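Home > Help > Kitchen & Bar > Set-up guides

We use cookies to remember your settings. Accept all / Manage

Ornach countertop drinks cooler - section 3: first set-up
Revised March 22, 2022. Notes by Diễm Đào

Before you start. Leave the cooler upright for 3 hours after unpacking. Longer if it was shipped on its side. Don't plug in yet.

1. Peel the film off the door and the shelf edges.
2. Wipe the inside with a damp cloth. No bleach, no scouring pads.
3. Set it on a flat, hard surface. Leave a hand's width clear at the back for the vent.
4. Turn the front feet untill the door swings shut on its own.
5. Plug straight into the wall. No extension cords.

CAUTION - never cover the rear vent. No towels, no cereal boxes on top either.

6. Dial to 3. Wait for the green light, then load.

Note: load in batches. A full load of room-temperature bottles can take up to a day to chill and the motor will run the whole time. Normal. 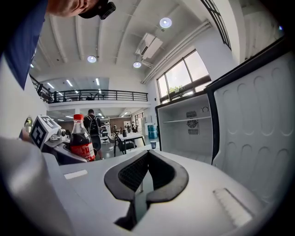 7. Tall bottles go in the door rack, caps up. Cans on the wire shelves. Glass at the bottom.
8. Keep soda away from the back plate. It will freeze there and bottles can split.
9. Close the door. Check the seal with a strip of paper - if it slides out easy, redo step 4.

Changing the shelf height: empty the shelf first. Lift the front, pull toward you, drop into teh next slot. Both sides level.

CAUTION - unplug before cleaning or moving. Wait 10 minutes before plugging back in.

Error 107 = door left open. Shut it, light clears by itself. Error 861 = sensor. Unplug, call the shop, ask for Tươi Hầu on parts.

Defrosting: see section 4.

Filed under: Drinks coolers, Getting started, Ornach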